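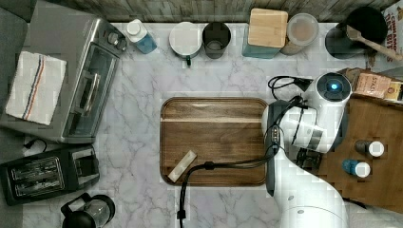
Planning for a kitchen that does not stand still: a talk with Remo Lehner

Articles > Software > Motion planning

Remo Lehner writes software that decides how a robot arm should move. For the last years he does it at Semura, in the town of Fisthorpe, and most of his working days are spent beside a kitchen counter. When I visited him in April 2024 he first asked me to keep my bag on my own side of the room. The planner would otherwise treat it as furniture, he said, and he did not want to explain to it later that the furniture had walked away.

The planner is called Ira. Its task is simple to say. It receives a goal, for example to take a packet of tea from a drawer, and it must give back a path for the arm that reaches the goal and touches nothing on the way. Lehner has rewritten it two times. "The first version was very proud of itself," he told me. "It searched for the shortest path, and it found it, and the shortest path went one centimeter above a glass jar. On paper this is a correct answer. I did not want to stand there and watch it."

The current version gives every object a kind of skin, an invisible layer around it which costs something to enter. A cutting board has a thin skin. A jar or a mug has a thick one. The arm can still pass close to a mug if there is no other way, but then it must go slowly. Lehner set these values by hand during one long October, and he admits that he is still changing them.

I asked him what takes the most computing time. I expected that it would be the arm, with all its joints. He shook his head and said it is the cable. "The arm I know. I have the drawing of it, I know every angle. The cable has no angles. It lies over the board, or it hangs down from the counter, and after the next movement it lies in another way." Ira does not try to predict the exact shape. It keeps a soft tube of space in which the cable could be, and it refuses paths that would pull this tube tight. In the old version one request needed 14 seconds before anything moved. Now it takes less than one.

The second large part of the work is perception, and here he became more careful with his words. The planner sees only what the perception module reports, and this module, named Kirkegaard, has its own opinions. Glass is difficult for it. Steel is difficult too, especially the front of a toaster oven, where reflections can produce an object that does not exist. For each object Kirkegaard gives a box and a number which says how sure it is. Ira takes the number seriously: an object with low confidence gets a thicker skin.

"People ask me why the robot makes such a big curve around nothing," Lehner said. "I open the log and there it is, a reflection, with a confidence of 9 percent. So the robot was polite to a reflection. I can live with this."

More difficult are the things that change their own shape. A drawer is one object when it is closed, and when it is open it is a box with walls, rails and a space inside in which a hand could be caught. In the software a drawer is therefore stored as a small tree. Pulling it forward adds new branches, and the packets inside become children of the drawer, so that they move together with it in the model. He drew this for me on the back of an envelope and apologized for the handwriting.

With the gripper, the planner must find one good line between two fingers. With the hand, each finger has its own path, and the fingers must also avoid each other. Lehner lets the software plan the wrist first, with the fingers curled, and the fingers are planned only in the last part of the way. He calls this a compromise. It removes many grasps that would be possible, and it keeps the search small enough to finish.

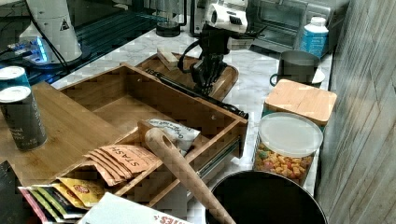

Another member of the same group thinks that the compromise goes too far, and told me over coffee that a hand which opens so late behaves like an expensive gripper. In this view the fingers should take part in the planning from the beginning, even if it costs some seconds, and the skins around the objects should be learned from recorded movements instead of being typed in by a person.

Lehner knows this argument well and does not reject it. The group has collected almost 3000 recorded paths, and he has started to compare his own values with what could be learned from them. For mugs the two agree. For a spoon that stands out over a pot they do not agree at all, and he is not sure yet which side is wrong.

Before I left, I asked what he would like to fix next. He thought for a while. "The waiting," he said. When a path is refused, Ira only stops and writes a line in the log. He would like it to say which object was in the way.

We use cookies to remember your reading settings. Accept | Manage

Contact | Copyright | Back to top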